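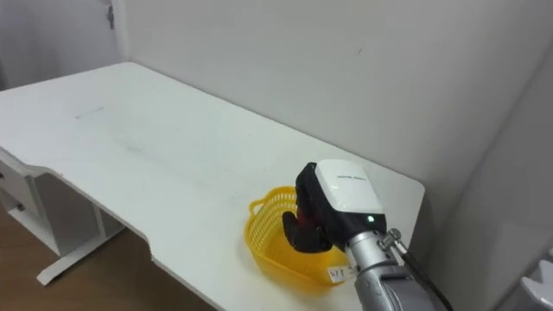 My lease renewal came in September, and attached to it was a document called the Surface Care Addendum. I have rented apartments for most of my adult life and signed things I would not want read aloud at my funeral, but this was new. It ran to seven pages. It explained that all horizontal and vertical surfaces were to be returned "free of evidence of use." I read that line twice, then went and looked at my own kitchen, where there is evidence of use on the ceiling. Consider any white desk that has been around a while, slightly scuffed, with faint gray smudges here and there and a little bluish line that could be the work of anyone with a pen. I would call that a desk in excellent condition. The addendum would call it a deduction.

My quarrel is with the idea of wear as damage. The law in most places makes room for what it calls ordinary wear and tear, a phrase I have always found touching. It admits that people bump into things. A carpet gets walked on, paint gets tired, a drawer forgets how to close. For a long time landlords and tenants argued over where ordinary stopped, and the argument was annoying but at least it was between grown-ups who both had kitchens.

Then came the inspection software. My building is managed by a firm named Olmedo, which uses a product named Ultell, which sends you a checklist thirty days before you move out and another one thirty days after you move in, in case you have been up to something. You go room by room and rate each surface from "like new" to "compromised." There is no button for "it's a wall." My neighbor Guoqing Fu, who lived across the hall until last year, was billed $1,606 when he left. The largest item was "wall restoration, multiple contact points." He had owned a couch. The couch had touched the wall, in the manner of couches. 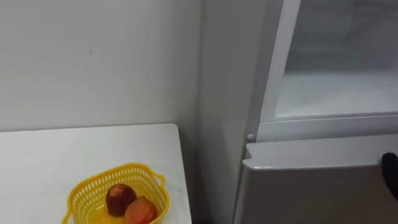 A scuff on a white wall, and fruit in a yellow basket.

Guoqing fought the bill and got most of it back, though it took him two hearings and a folder so thick he bought a second folder. What stayed with me was the tone of the letters. They spoke of his marks the way a museum speaks of a man with a hammer. Yet the apartment had been painted in the cheapest flat white sold by the bucket, the kind that takes a fingerprint if you describe a finger to it. Flat white is a trap with a deposit attached. If you want walls that stay clean, there is a shinier paint for that, and it costs a little more, and I think we all know who has decided not to buy it.

I blame the furniture people too. For years everything in the Cekberg catalog has been white: white tables, white shelves, a white bench for the hall where people take off their boots. A brown table with a scratch is a table. A white table with a scratch is a problem you have to look at every morning over your eggs. We were sold these things as calm and easy to live with, and now we go about with a damp sponge like night staff. My grandmother's kitchen table had burns, knife marks and the ghost of somebody's long division pressed into it, and not one of us ever suggested she had compromised it. 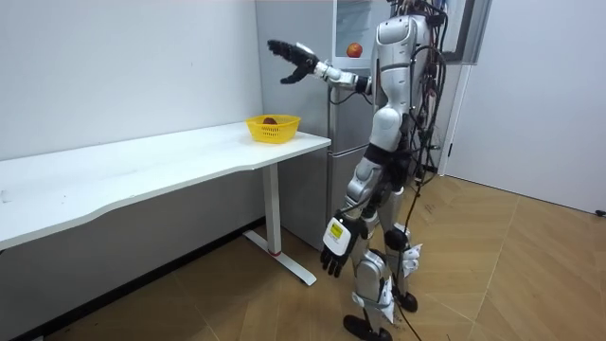
Guoqing Fu

He has asked me to use his full name, on its own line if possible, because he is still angry and would like Olmedo to see it. He now rents the upper half of a house from a retired couple whose lease is one sheet of paper. On the subject of walls it says "Please be reasonable." He tells me he has never been so careful in his life.

I would like to see that sheet copied widely. Failing that, I'd settle for a rule that a landlord who wants a wall back free of evidence must first prove, with receipts, that he paid for decent paint, and that nothing can be billed if it comes off with a sponge. I would also allow every tenant up to two mystery marks per room, no questions asked.

There is a newer building going up on the next block, the Pleltano, and I walked through the model unit to see what we are in for. White walls, white counters, white closet doors. The agent asked me not to lean on anything. I still have the addendum here on the counter, unsigned. It has a coffee ring on page three.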